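Keeping Small Hardware Where You Can Find It

Most home workshops lose more time to searching than to any job on the bench. These notes cover sorting, bins, labels, shelves and the box of leftovers, written for a one-car garage or a corner of a basement. They will work just as well in a hall closet if that is the space you have.

Start with the pile

Empty every jar, coffee can and drawer onto an old bed sheet. A sheet is better than a tarp because you can gather the corners and pour what's left back into a bucket when it's time for supper. Do it in daylight if you can. Zinc and stainless look the same under a yellow bulb.

Sort by what the thing does first, and by size second. Wood screws go together, machine screws go together, and anything with a flat side and holes in it goes in the bracket pile. Leave sizes alone on the first pass. People who start by measuring tend to quit before lunch.

Throw out stripped screws, bent nails and any anchor that has already been in a wall. Keep odd-looking parts only if you know what they came off of. If you know, write it down that day, on the bag, with a marker. "Left side, hall closet door" is enough.

A magnet wrapped in a plastic bag will pick up the steel from the bottom of the pile. Turn the bag inside out over the magnet and the screws drop into the bag. Brass and aluminum stay behind on the sheet, so you have two piles sorted for you.

Choosing bins

Open-front bins suit anything you grab often. Lidded boxes suit anything you touch twice a year. Buying all of one kind looks tidy on the day, but you will end up with lids stacked on the floor.

Measure your shelf depth before you shop. A bin that sticks out past the shelf gets knocked by elbows, and one that is too short loses things behind it. Leave enough room above the bin to get a hand in with a glove on.

Long brackets, shelf standards and hinge strips should lie flat or stand in a tall can. Tossed in on top of each other they lock together, and you pull out four to get one.

For fasteners, 40 small bins is plenty for most homes. I have 50 and the last row holds dead batteries and a padlock with no key.

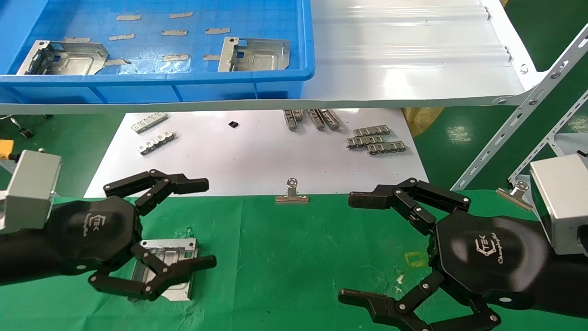

Lining the bottom of a bin is worth doing for anything with a finish you care about. Scraps of rubber shelf liner work, and so does the thin foam that comes around picture frames. Cut it a little small so it lifts out. Grit collects underneath, and once or twice a year you can shake the liner over the trash.

Labels that stay on

Masking tape is fine for a week. After a summer in a hot garage the adhesive bakes on, and the tape comes off in flakes or falls off by itself. Use it while you are still deciding what goes where, then replace it.

For the real labels, wipe the bin with rubbing alcohol and let it dry. Write on white vinyl tape with a paint marker, in capitals, as large as will fit. Put the label on the bin and the same label on the shelf edge under it. When a bin is out on the bench, the shelf label shows where it goes back, and anyone helping you can put it away without asking.

To get old tape off plastic, warm it with a hair dryer on low and peel slowly at a flat angle. Rub what remains with cooking oil on a rag, leave it 3 minutes, and wash with dish soap. Lacquer thinner will cloud many plastics. Don't use it here.

If your handwriting is bad, tape or glue one of the parts to the front of the bin. My neighbor Shewit Mamo does this with every bin in her shop at the end of Gokside, and her grandchildren could put things away before they could read.

Shelves

Metal shelving holds more than wood for the same thickness and does not sag in a damp basement. Check the bolts a month after you put it up, then every May when you clean out. They loosen as the load settles. Snug them by hand with a short wrench. A long one will round the heads.

Heavy bins go between knee and waist. Light and bulky things go on top. Nothing in glass goes above your shoulder, including paint thinner, which should be in its own metal can anyway.

Fix any unit taller than your chest to the wall. One bracket at the top on each side, screwed into a stud, will do it. If the studs don't line up with the unit, run a strip of one-by-four across two studs and screw the shelving to that.

Tilted shelves are handy for small parts because you see into the bins from a standing position. They need a lip along the front. A strip of quarter-round glued to a plain wood shelf will hold bins at a slight tilt. On a steeper one use a taller strip and screw it.

Keeping rust down

Rust on stored hardware is mostly a matter of damp air and cold metal. Keep bins off a concrete floor, even by the thickness of a scrap board. If the room smells musty, your screws are already suffering.

Silica packets from shoe boxes can be dried and used again. Spread them on a tray and put them in a very low oven for an hour or two with the kitchen fan on, and keep an eye on them. Paper ones scorch, and the plastic-looking ones may melt, so I only do this with cloth packets. One or two go in each lidded box. There is no point putting them in open bins.

A light wipe of machine oil protects plain steel. Put a few drops on a rag, put the rag in a zip bag with the parts, and roll the bag around. Take the rag out again afterward and spread it flat outside to dry before it goes in the trash. Don't oil anything you plan to paint.

Already rusty parts can sit overnight in white vinegar. Scrub them with an old toothbrush, rinse in water with a spoonful of baking soda, dry them right away with a towel and then a hair dryer, and oil them. Skip this for zinc-plated pieces. Vinegar takes the plating off.

Bagging sets

Anything that came as a set should stay as a set. Put the hinges, the screws and the instruction sheet in one bag, fold the sheet so the product name faces out, and squeeze the air from the bag. This goes for furniture bolts, curtain hardware and the spare feet from the washing machine.

When you take something apart, push the screws through a piece of cardboard in the same pattern they came out. Draw the outline around them. It takes a minute with a pencil and it saved me on a dresser I didn't get back to until the next winter.

The leftover box

Every shop needs one box with no rules. Mireille Nimri, who ran the hardware counter in Clokham when I was learning all this, called hers the orphan drawer and emptied it on a slow Sunday. Mine is a dishpan. Whatever is in my pockets at the end of a job goes in there, and when the bottom is covered I sort it.

Set a size for this box and do not buy a bigger one. If it fills in under a month, you are probably missing a bin for something you use all the time. In my case it was drywall anchors.

Good surplus is worth passing along. Bag it by kind, mark the size on each bag, and ask at a school shop or a reuse store if they take hardware. Loose mixed screws they will usually turn down, and those can go to the scrap yard in a coffee can the next time you have other metal to drop off.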